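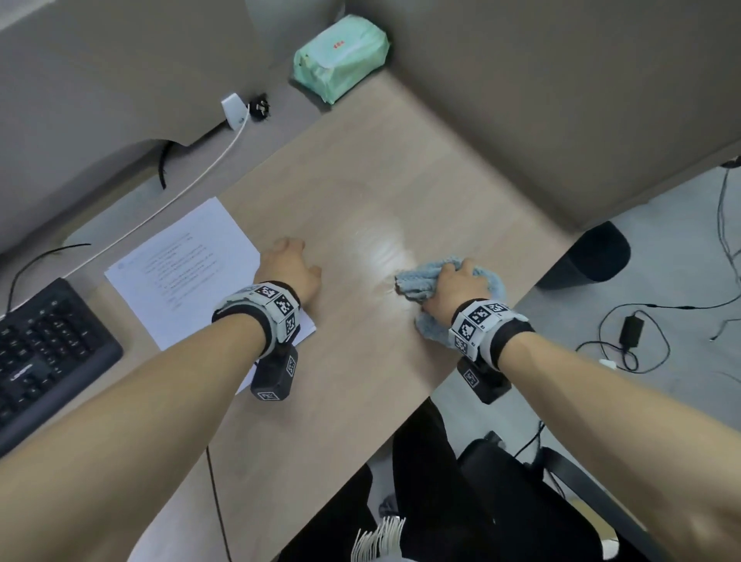

Kobina Addo argued in March that splice loss, far more than connector loss, sets the budget on short drop cables, and our results back him up wonderfully well! We measured 211 single-mode drops on the Gerkon test loop, each at two wavelengths, and the Rana closures came out clearly ahead - even after 35 open-and-close cycles.

Figure 1. Wiping down a desk with a light blue cloth.

The full set of 3,119 readings gives the same ranking, and we were thrilled to see it hold.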